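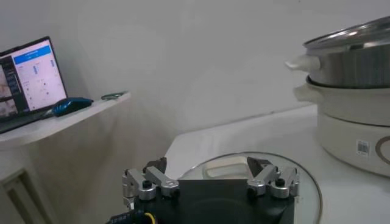
은 장신구의 가정 내 손질 및 보관 요령

클루소라 공방 고객지원실

은 목걸이와 귀걸이는 공기 중의 황 성분과 만나면 표면이 누렇게, 이어서 검게 변합니다. 이는 제품의 결함이 아니며, 대부분 가정에서 손질할 수 있습니다. 다만 도금 제품과 산화 처리로 무늬를 낸 제품에는 아래 방법을 적용하지 마시기 바랍니다.

1. 일상 손질
착용 후에는 부드러운 면포로 땀과 화장품 잔여물을 닦아 주십시오. 체인은 한쪽 끝을 잡고 고리 방향으로 가볍게 훑어 내립니다. 휴지와 종이 수건은 미세한 흠집을 남길 수 있으므로 사용을 삼가십시오.

2. 미온수 세척
그릇에 미온수 800ml를 담고 중성 세제를 두 방울 풀어 줍니다. 제품을 최대 2분까지 담근 후 솔이 부드러운 칫솔로 이음매와 잠금장치 주변을 문지릅니다. 흐르는 물에 헹굴 때에는 배수구를 반드시 막아 주십시오. 치약과 베이킹소다 가루는 연마력이 있어 광택면에 적합하지 않습니다.

3. 변색 제거
세척 후에도 검은 기가 남으면 은 전용 광택천을 사용합니다. 한 방향으로 짧게 문지르고, 천이 검게 변하여도 세탁하지 않습니다. 세탁하면 천에 배어 있는 약제가 빠져나갑니다. 각인 부위는 힘을 주지 말고 면봉에 광택천을 감아 닦으십시오.

4. 보석이 있는 제품
진주, 오팔, 터키석, 호박은 물에 담그지 않습니다. 물기를 꼭 짠 천으로 표면만 닦고 즉시 마른 천으로 마무리하십시오. 접착식으로 고정한 원석도 같습니다. 초음파 세척기 사용 여부는 구입처에 먼저 문의하시기 바랍니다.

5. 보관
완전히 건조한 제품을 한 점씩 밀폐 봉투에 넣고 공기를 뺀 뒤 잠급니다. 목걸이는 잠금장치를 채워 두면 엉킴이 줄어듭니다. 고무줄, 모직물, 신문지와 함께 보관하지 마십시오. 욕실 선반도 보관 장소로 적당하지 않습니다. 방습제는 매년 12월에 교체할 것을 권장합니다.

6. 수선 의뢰
고리가 벌어지거나 난발이 들린 제품은 착용을 중지하고 당 공방에 맡겨 주십시오. 수선 기간은 접수일로부터 26일이며, 부르크홀름 매장에서도 접수합니다.

작성: 오데트 테시에
감수: 리오넬 마르티
최종 수정: 2019년 9월 8일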